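Cookies help us run this site. Accept | Manage settings

Clirkach adds wooden work table and wall panels to Busura range

By Kourosh Esfahani
Sunday, October 16, 2022

Clirkach has added a wooden table and a white wall panel system to its Busura range for workshops and test rooms. The table has a medium-brown finish. 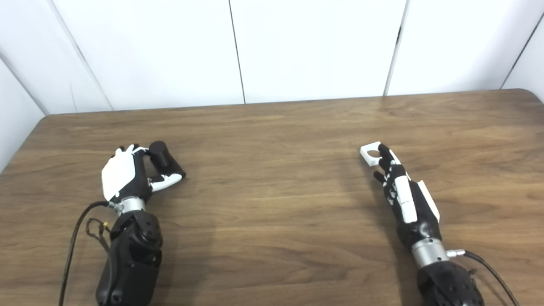
Busura table with white wall panels fitted to a corner.

Panels are flat and are set with narrow vertical joints. Orders ship within 28 days. Product lead Grímur Sveinbjörnsson said a second table size would follow in January.

Related
Skornanora named Busura stockist
Amini shelving: revised load tables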